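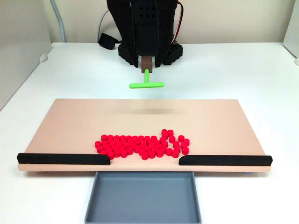

# Can a player appear for two national teams in the same qualifying window?

Posted by **Shalini Nautiyal** in Basketball > Rules and Eligibility

My nephew plays for Tranby in our regional league. He was born here, his mother has a passport from another country, and he got his own passport from that country when he was 19. Last month he was invited to a training camp by the senior team over there. He has also been told by our own federation that he's on the long list for October.

He played for our under-16 team at one official tournament. He got into 4 games, mostly short minutes. He has never played for a senior team anywhere.

What I'm trying to find out:

- Does going to the camp commit him to the other country?
- Does the under-16 tournament commit him to ours?
- If he plays a friendly for one country, can he still play a qualifier for the other?
- He got the second passport after he turned 16. Someone at the club told his mother that this matters a lot, but couldn't explain how.

His club coach says to go to the camp and worry about it later. His mother doesn't want him to close a door by accident. The camp is in Ilutby and they need a reply within two weeks, so I would like to hear from people who have been through this with a player, or who have handled the paperwork.

I have read the eligibility section of the rules twice. I understand most of the sentences but not how they fit together.

---

**Tanko Ekwueme**

I worked as a team manager for a club for nine seasons and sent in a lot of these forms, so I'll take your points in order. Check everything with the federation before he signs anything. The rules get amended and I'm working from what I dealt with.

**The camp.** Training with a team does not commit a player. Players go to camps all the time, get cut, and end up somewhere else or nowhere. What ties a player to a country is playing in an official competition of the international federation after a certain age. Practice, scrimmages against club sides and meetings don't do it. He can go to Ilutby, sleep in the team hotel, wear the practice gear and come home free to choose.

Read whatever they ask him to sign at the camp, though. Usually it's a medical form, an insurance form and something about photos. Sometimes there is also a declaration that he wishes to represent that country. That is the paper that matters. If he sees it, he should take a copy home and not sign it on the spot. A reasonable team manager will give him a few days.

**The under-16 tournament.** This depends on his exact age on the dates of those games. The line is the 17th birthday. Games played before turning 17 are treated differently from games played after. If it was a normal under-16 event he was almost certainly under 17 the whole time, but look up the dates anyway and write them down. You'll be asked for them. Short minutes don't help or hurt. If he was on the court, he played.

**The friendly.** This is where people get mixed up. A friendly between two national teams is not the same as a game in an official competition. In my experience a friendly alone didn't tie anyone. But I would not play a friendly for one country in the same month I hoped to play a qualifier for the other. Even if the rules allow it, the coach and the federation on the other side will hear about it, and he will have a hard time being picked.

**The passport.** Whoever told his mother it matters is right. A player who gets a legal nationality after turning 16 goes into a separate category, and a national team may only have one such player on its roster for a competition. So the other country might want him, but if they already use that one place on a big forward from overseas, he will be practicing with them and watching the games. He should ask who has that spot before he replies.

There is a way out of that category. If he can show he had the right to that nationality from birth, through his mother, and the passport was only the document that came later, the federation can ask for him to be treated as a regular player. They will want to see his birth certificate, his mother's papers and usually a letter from the authority that issued the passport. It's decided case by case. Start early. We had one that took 55 days and one that was never answered in time for the competition, and the player sat at home.

What I would do this week:

1. Get his birth certificate and his mother's passport and nationality papers, and scan all of it.
2. Write to the general secretary of your own federation and ask for his status in writing. Ask one thing only: is he considered tied or not.
3. Write to the other federation and ask whether they plan to enter him as a regular player or in the restricted place.
4. Reply yes to the camp if the dates fit, and say in the reply that he has not made a decision about representing either country.

Keep it polite and keep it all in email. A phone call is fine for being friendly but it leaves you with nothing to show later.

---

**Herman Tambunan**

Just go to the camp. My cousin did the same thing and there was no problem. He went to two camps for one country and then played for the other one. That was 3x3 though so I don't know if it's the same rules.

Also they should pay for the travel. If they don't pay for travel they are not serious about him.

> **Shalini Nautiyal:** They're paying the flight and the hotel. He has to get himself to the airport at Sirport, and that's 300 kilometers from us, so I'll be driving him.

> **Herman Tambunan:** Ok then that's serious. Good luck to him

---

**Gintarė Uibo**

Tanko's answer is good and I'd follow his list. I want to add a few things from the parent side. My daughter was in a similar position two years ago, with the difference that she had both passports since she was a baby.

The first thing is the club. Tranby has to be told about the camp, even if the coach is in favor. During the official windows a club has to release a player who is called up, but a camp outside a window is between the club and the player. If he gets hurt at a camp the club didn't approve in writing, the club's insurance may not cover him. Ask for a short letter with the dates on it and a signature from somebody at the club office, not only the coach.

Then ask the other federation what insurance they have for the camp. Ours sent us a policy summary that was two pages long, and it covered treatment but not lost wages. If he's paid by the club, even a little, ask about that part.

The second thing is what happens if he changes his mind later. Once he has played for one country after 17 in an official competition, he can't simply switch. There is an exception where a player can ask to move to the country of his origin, if it's in the interest of developing basketball there. That is how it was put to us. It goes through the international federation, it costs money, and both federations get a say. I wouldn't plan on it. Treat the first official senior game as the permanent choice.

I disagree with Tanko a little about the friendly. It's true it doesn't tie the player, as far as I know. But some federations make players sign the declaration before a friendly as well as before a competition. For my daughter the declaration came in the same envelope as the uniform size form. We nearly sent the whole thing back signed. So ask about the paperwork for the friendly too, and get the answer before he travels to it.

The third thing is being on a long list. It doesn't mean much. Our federation's long list had every player who had been on a youth team in recent years. I would ask the head coach or an assistant where he stands. If he's the 24th name on your list and the seventh name on theirs, that's useful to know before the family spends a month on it. Coaches are usually willing to answer if you ask plainly. Mekonnen, the assistant who dealt with us, told my daughter in one short call that she'd be at the end of the bench for two years. She picked that team anyway, but she knew what she was picking.

One more small thing. Check that his name is spelled the same way on both passports. My daughter's wasn't, and the registration system made two players out of her. It took several emails to fix. We had to send her old license, number 1656, to prove that the games under one spelling belonged to the same person.

> **Shalini Nautiyal:** Thank you, both. His names are different on the two passports. The second one has his mother's family name added. I hadn't thought about that at all. Who do I write to about it?

> **Gintarė Uibo:** Your own federation first, the person who handles licenses. Send scans of both photo pages and ask which spelling they have him under. Then send that answer to the other one.

---

**Update from Shalini Nautiyal, Sep 9, 2021**

We got an answer from our federation. They wrote that the under-16 tournament doesn't tie him and that they have no objection to the camp. The club gave us the letter. The other federation says they'd try to enter him as a regular player through his mother and have asked for her birth record, which is held in her home town. Her cousin Shakuntala Sengar lives near the records office and is picking up a certified copy.

He said yes to the camp, with the sentence Tanko suggested about not having decided. The team manager replied that this was fine and that the declaration would only be needed if he's named for a competition.

I still don't have an answer about the restricted place if the application is refused. If anyone has had one refused and appealed, please write here. I'll leave the thread open.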